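2023-04-18
Hand gripper no. 2, service and finger swap

Took the second hand-held gripper apart this morning. Bo-ram had tagged it after the last shift with "left side sticky, closes late," and she was right. With the trigger pulled slowly, the right finger started to move first and the left one followed with a small jump. Squeezed fast you would never notice it, so it may have been doing this for a while.

Order of work, so the next person doesn't have to work it out again:

Camera off first, cable unplugged at the handle end. Fingers off next, two screws each. The screws are not the same length. The longer ones go in from the top face. Put them in the lid of the parts box in the order they came out. Then the linkage arms. The pivot pins push out from the trigger side, and they only go one way. I used the Clamen pin punch, the small one. The medium one will go in and get stuck, ask me how I know.

Left arm pivot was full of gray paste. Some of it is old grease, some of it looks like dust from the finger pads. Cleaned pin and bore with alcohol and a cotton swab, dried it, put it back dry and it moved freely. So no bent arm and no worn bushing, which was what I was afraid of, as we have no spare arm on the left side (see parts list at the end). Very thin film of the Vormont grease on the pin and nothing on the arm itself. Whoever did it in February used far too much. It creeps out, picks up dust and we are back where we started.

Return spring: measured free length, 40 mm, same as the new one in the drawer. Left it in.

Fingers: the old pads were rounded off along the front edge, so I fitted the ones Svatopluk printed last. They are a bit rough along the edge as they come off the printer. I took the worst off with a file and left the inside faces alone. Don't sand the inside faces. We tried that on gripper no. 1 and it lost grip on anything smooth.

Screws on the fingers tightened by hand with the short driver, then a quarter turn. These are printed parts with brass inserts only in the mounting section, so if you lean on the driver you will pull something loose.

After assembly I did 12 slow closes with nothing between the fingers and watched the gap on both sides. Both start together now. Fully closed they meet flat, with no light through at the tip. Fully open the left stops a hair earlier than the right. That was there before and comes from the stop on the handle. Left it.

Then over to the table for the tray check. I like the white trays for this as the corner is round and the wall slopes, and if one finger sits twisted you see the gap get wider on one side right away. Bring the tool in low at the corner, one finger to each side of it, stop short, look at the gap, then close slowly.
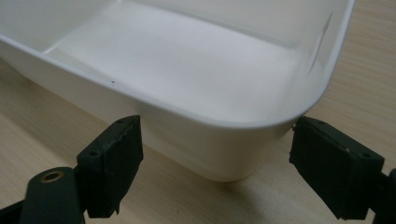
Did 18 closes at the corner, backing off all the way each time. On the first few the tray shifted to the right before the grip settled, which told me the left finger was still getting there first. Loosened the right finger, pushed it toward the tip and tightened again. After that the tray stayed put. The rim is the thing to watch. If the finger tops come up under it the tray tips and the grip feels good when it isn't, so stay down on the wall.

Bo-ram tried it after me without being told what I had changed. Her note: "lighter than no. 1, closes even." She would like no. 1 done the same way. Fine, but after the Pleltum trays are finished, I don't want both tools in pieces at the same time.

Camera back on. The bracket has a little play if you only use the lower screw, so use both. Checked that both fingertips show in the view when open. Ran the width calibration again, new values saved under the tool number and the old ones kept with "old" on the end. If the width reads negative when closed, someone has loaded the old file.

Service interval: the sheet says every 500 closes for wiping the pads and says nothing at all about the pivots. I have added a line for the pivots, every second pad wipe. Svatopluk thinks that is too often. We can look at the pins next time and decide -- if they come out clean I'll change it.

Parts:
-- left arm, none in stock. Asked Kılıçarslan for a price on two, no answer yet.
-- finger pads, one pair left, unfiled
-- pivot pins, enough
-- long finger screws, getting low, please order with the next lot
-- return spring, one new in the drawer

Still open: the scrape you hear in the trigger near the end of the pull. It isn't the pivot, it was there with the arms off. Probably the slider in the handle. Didn't open the handle today.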